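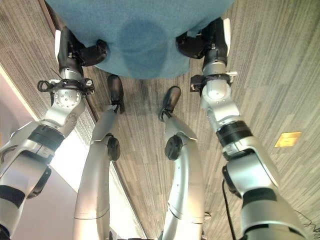 Plesta Soft Furnishings Records

Version of 27 Oct 2018

Plesta is a collection of written records on fabric furnishings and floor coverings, maintained by Ivbridge. It holds 2326 entries, of which 1690 concern fabric items and the remainder concern carpets. Each entry gives an item code, main color, surface texture and type of room.

Entries are stored as plain text, one per line. Color names follow the Mamo list. Blank fields mean that the value was not recorded. Corrections are issued each March.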